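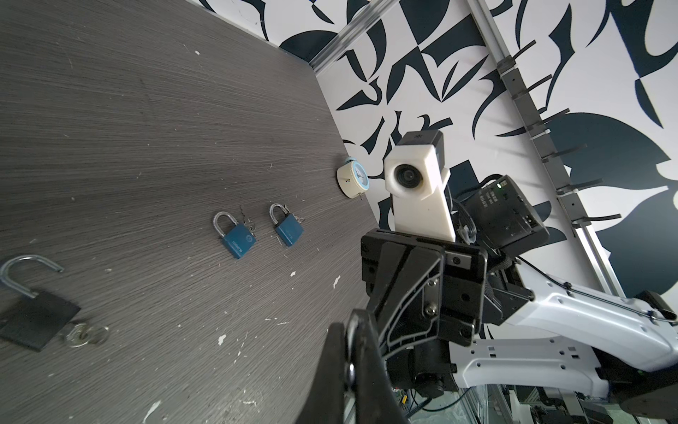
Figure 3. Padlocks on a dark grey wood-grain tabletop.

4.2 Do drinkers taste the barrel?

The claim that longer ageing makes a better plum brandy is repeated so often in the trade that few people bother to test it. Producers say it on their labels, shops use it to set out their shelves, and the earlier survey by Surdu takes it as a starting point. We were less sure. Age and price rise together in almost every range we looked at, and a drinker who has seen the price has already been told what to think.

We therefore compared ratings given with the label in view against ratings given blind. The full set holds 2,214 ratings from 37 tasters, covering spirits from three distilleries: Brodero, Billis and Kusier. Each distillery supplied a young spirit and at least one that had spent five years or more in oak. All were served at room temperature in the same plain glasses, and tasters were asked to score smell, taste and finish separately before giving an overall mark.

With the label showing, the older spirits came out ahead at all three distilleries. Blind, the gap shrank for Brodero and vanished for Billis. Only at Kusier did the older spirit keep a clear lead, and there the two bottlings also differ in strength, so we would not put the result down to the barrel alone. Several tasters who had praised the "depth" of an older Billis when they could read the label later gave the same word to the young one.

Surdu reports a steady rise in liking with each year in wood. We could not find it. Part of the trouble may be that the earlier work let tasters talk between glasses, and one confident voice can move a whole table. It also treated colour as a neutral fact. A brown spirit looks old whether or not it is, and some producers add caramel, so we used dark glasses in the blind rounds.

Our own figures deserve some doubt as well. The tasters were mostly regular drinkers of plum brandy, and a group that knew less might lean on the label even more, or might not care about it at all. The blind rounds were held in June, after the labelled ones, and people may simply have grown tired of the task. Mircea Avram has suggested in discussion that small pours hide the effect of oak, which he thinks shows best towards the end of a full glass. This is possible, though it is hard to see how it would affect one distillery and leave another alone.

What the ratings support is fairly narrow. Tasters could often tell the older spirit from the younger one, but telling them apart did not mean liking the older one more. The scores for finish, where the claims made for oak are loudest, showed the widest disagreement between tasters and are taken up in Section 4.3.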